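Speaker notes: Running a repair and swap day in a small town
Evening session, Usilora community hall, Jun 9, 2024
Talk length 35 minutes, then questions

Opening (2 minutes)

Thank the hall for the room and the late slot. Say where I come from: I have helped run the swap day in Nikier for 7 years. It started as a clothing swap. Repairs came later, when people kept bringing things with one broken zipper or one loose sole.

Say what the talk covers. How we take things in, how we sort them, what we fix, what we send away, and what it costs. I will leave out publicity. The Stumero group has a good handout on that and there are copies by the door.

Ask for hands: who has run a swap before? If it is most of the room, skip the next part and go straight to intake.

Why we hold it in August

School starts soon after. Parents are clearing out closets anyway, and children have outgrown their shoes over the summer. We tried spring twice. Turnout was fine but we got mostly winter coats, and they sat in storage for months with the moths.

Heat is the drawback. Open the side doors early and put the drinking water where people can see it.

Intake

Everything comes in through one door and goes out through another. The first year we used one door for both, and people were taking things out of the arms of people still walking in.

The rule is that the person at the intake table decides. If an item is dirty, it goes back home with the owner. Say this politely and say it on the flyer too. We used to take dirty things and wash them ourselves. It took every washing machine we could borrow, and we stopped after one season.

Shoes get checked in pairs. Tie the laces together or put a rubber band around them before they leave the intake table. Single shoes are the most common thing left on the floor at the end of the day.

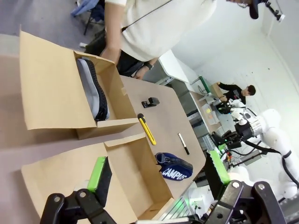
Boxes are free if you ask the grocery store the day before. Ask for ones with the flaps still on so they can be closed and stacked afterward. Write the size on two sides, in large numbers, with a thick marker. If you write it on the top it disappears as soon as the box is open.

Keep cutters at the intake table only. Give one person the job of putting them away at closing time.

Sorting

We sort by size first and type second. Most groups do it the other way around. Our visitors come looking for a child's size, and they do not want to go to five tables to find it. Adult clothes are sorted by type, as in a store.

School supplies get their own table. Put it far from the entrance, or the line for it will block the door. Test the pens. Throw out dried glue. Backpacks go under the table with the zippers open so people can look inside.
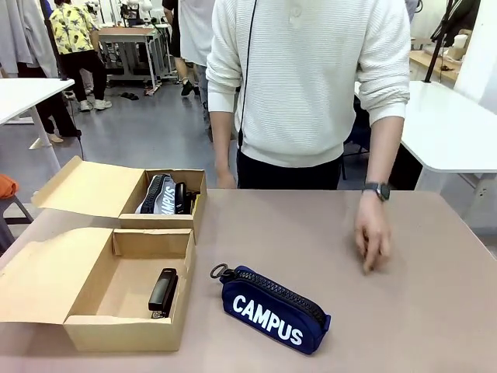 At the table: a navy blue pencil case.

Pencil cases and lunch bags go fast. We limit these to 2 per family until noon, then drop the limit. There were complaints the first year and very few after that.

Repairs

Pause here and pass around the sample repair slip.

We fix zippers, hems, buttons, loose soles and bag straps. We do not fix electrical things. The Mao group does, and they have someone qualified to test each item before it goes home. If you do not have that person, do not offer it.

Each repair gets 30 minutes at most. After that the owner decides whether to take it home as it is or leave it for parts. Write the owner's phone number on the slip, not on the item.

Glue repairs on shoes have to be clamped and left overnight. Tell people this when they hand the shoes over – otherwise they come back after lunch and expect to wear them home.

Money

There is no entry fee. We keep a jar by the exit and it covers thread, glue and coffee. The hall is our only real cost. Ask for the weekday rate even if you want a Saturday. We got it by offering to stack the chairs.

Leftovers

Book the pickup before you set the date for the swap. Call again the week before to confirm. One year the truck did not come and we had bags in the hallway until the next Wednesday.

Questions

Likely ones: insurance (covered by the hall, check yours), stained items (no), toys (yes, with all the pieces), whether people can take things without bringing any (yes).

Collect the sample slips before people leave.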